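Why do lockers have little slots in the door?

I used to think they were for posting secret notes! They're vents, and they let air in and out. Stuff a damp PE kit behind a solid door and it'll pong by home time — air carries the damp away.

Our lockers at Murnton are tall, grey and made of metal, with lots of small doors. Each door has a handle and its own vent.

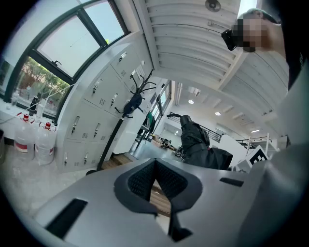

A reader at Skasholm wrote in to say that vents don't work if you cram your coat right up against them, and would I please tell everyone. Consider yourselves told!

So leave a bit of space behind the door. Big coats and bags with long straps are happier on a coat rack anyway, where air can get all round them. And take your banana home — a vent can't help you there.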